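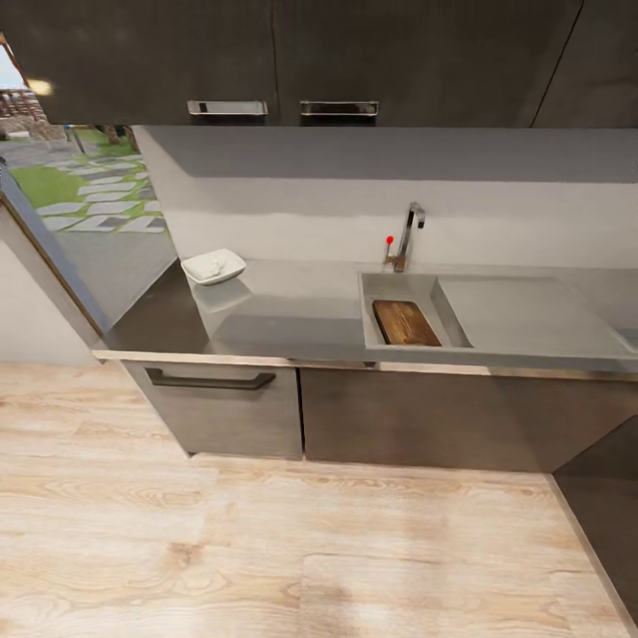

Slide 1 – sim kitchen, sink task, board in the left basin

Speaker notes, Soselham talk, February 15, 2022

Open quick. Say the title, say Warkside, move on. Talk is how we keep the sim cell running – one machine, one kitchen, same task over and over. Not the learning side, somebody else has that slot.

Slide 1. Leave it up while they sit down. Task is board out of sink, onto counter. Point at the board – leaning in the basin, that's the hard bit, gripper has to come in past the tap. Tap is tall and bends over the same basin. Point at the red knob too, handy for checking colours after a driver update. If the red looks off, stop and look before running anyting.

Setup. Arm model is the Sarkotix one, loaded after the kitchen, never before. Base position comes from the config file, do not drag it by hand. (We did drag it by hand. All of January's first batch went in the bin, 1176 runs. Pause for groans.)

Start of day routine – go slow here, people write this down:
Restart the sim box. Full restart, not just the program.
Load kitchen, check the board is inside the basin and not through the bottom of it.
Load arm, send it home, read the joint numbers back.
Ten dry runs with nothing saved.
Then start the real batch.

Contact settings. Board against basin wall used to jitter. Smaller time step fixed most of it, cost us speed. Friction on the board next – too low and it slides flat, too high and the gripper drags the whole thing sideways. Change one number, run 100, look, change the next. Dull but it works.

Faults. Memory creeps up, box falls over somewhere after run 1849. So now we restart every 70 runs and it stays up. Haven't found the leak. Say so if asked, don't waffle.

Other fault – gripper fingers clip the tap on the way out. Fix was a waypoint higher up and nearer the front edge of the counter. Show the Khosravi script if there's time, it flags any run where fingers and tap touch. Skip if running late.

Looking after it. Keep a log, plain text, one line per change, initals and why. Back up the config before touching it. Same lighting file for every batch.

Questions. Someone will ask about the real arm – not tested yet, next talk. Water on, board size, same answer. Leave the log address up at the end.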